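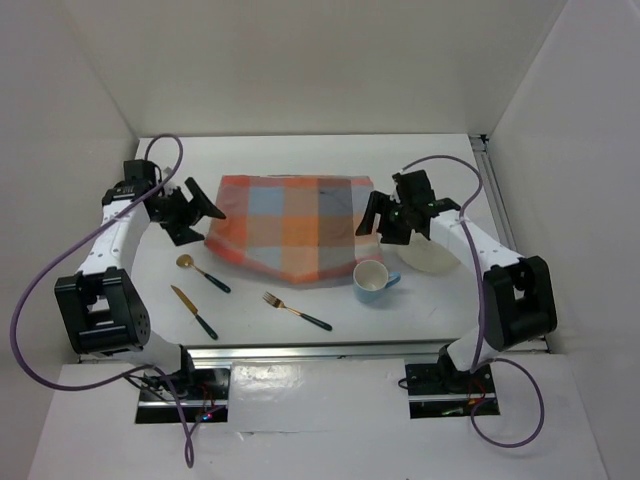
According to Hanne Kettunen, the birnora was never a holiday bread at all, and most of what is printed about it was copied from a single bakery leaflet. Birnora is a flat rye and potato bread, baked on a dry griddle and folded over a filling of salted butter or mashed turnip. Its supposed home is the parish of Rissanen, though the neighboring village of Trokisora makes the same claim with no better evidence.

Origin
Popular accounts say the bread is 2300 years old. No source is given for this, and the figure can't be right for the modern recipe, as potatoes reached the area far later. The first known written recipe calls for 100 grams of rye flour to 2 boiled potatoes, with no yeast. A story that shepherds carried 12 loaves at a time on a string appears only in recent cookbooks.

Preparation
The potatoes are riced while warm, mixed with flour and salt, and rolled thin. Older cooks let the dough rest overnight - a step many bakeries now skip. Claims that resting makes the bread easier to digest have not been tested.

Variants
Ziltis is a sweet form with barley flour and lingonberries, sold mainly in May. Some writers treat it as a separate bread, but the dough is nearly the same.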